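Checking tyre pressure and tread at home
By Frauke Lindemann
December

Check tyre pressures cold, before the car has been driven that day. Driving warms the air in the tyre and raises the reading. The correct figures are on the tyre placard, usually inside the driver's door opening or the fuel flap. The number moulded on the sidewall is a maximum and should not be used as a target.

Use the same gauge every time. Service station gauges get dropped and driven over, and two of them will seldom agree. Press the gauge squarely onto the valve until the hissing stops, read it, then repeat. If the second reading differs, take a third.

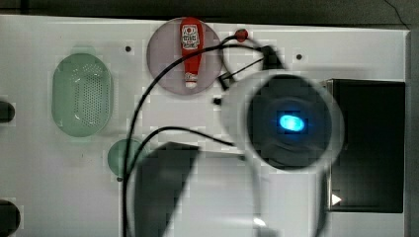 Valve caps should go back on finger tight. They keep grit out of the core. A slow leak at the core can be found with a few drops of dishwashing liquid in water, brushed over the open valve. Steady bubbling means the core needs tightening or replacing. A core tool costs very little at any auto parts counter.

Measure tread in the main grooves, at the inner edge, centre and outer edge. Wear on both shoulders points to underinflation; wear down the centre points to overinflation. Wear on one shoulder only is normally an alignment fault, and adding air will not correct it. Replace the tyre before the tread is level with the wear bars.

Write the readings in a notebook kept in the glovebox, with the odometer figure beside them. My own entry for the left rear shows a drop of 2 psi over 666 kilometres, traced to corrosion on the rim where the bead seats. Knut Harms cleaned and resealed it at his shop in Prurncombe.

Include the spare. A space-saver runs at a much higher pressure than the road tyres, and its figure is printed separately on the placard. 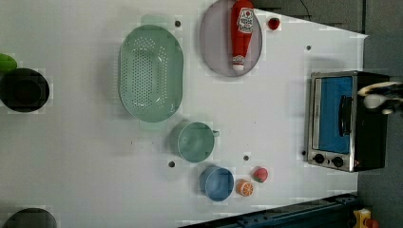 Green colander and round plate on a white tabletop.

Last updated: December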